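Open day at the Galard workshop

The Treron project opened its doors on Saturday, September 14, 2019, and we spoke to the engineer who runs the sorting bench. She has worked on robot arms for 10 years, the last three of them at Galard.

"People expect a car factory," she said. "Then they see toys and bits of cloth, and the children go straight to the front."

The arm works over a tray packed with soft and hard things. Cloth is the part she finds hardest. "A ball has a shape you can plan for. A cloth has a new one every time you touch it. We have logged 3725 attempts since November and I still wouldn't bet on the next one."

Asked about the spiky rubber balls, she said they suit the gripper quite well. Clear plastic bags are worse. "The cameras don't like anything you can see through."

Visitors wanted to know why it moves so slowly. "It can go faster. I set the speed for a room with people in it."

The red arm at the tray, with the three boxes beside it:

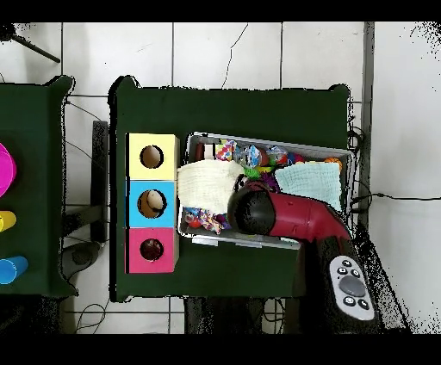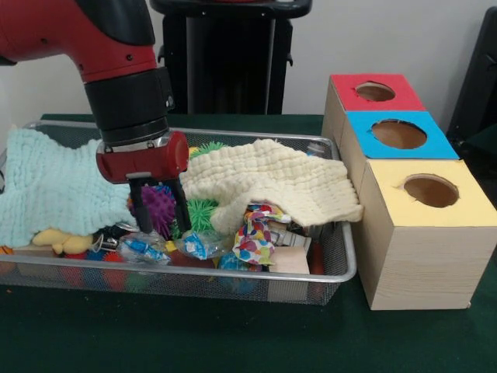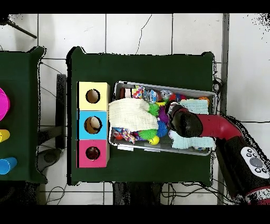
Visiting the workshop

The next open day is in spring. Places are limited to 66 and can be booked at the front desk.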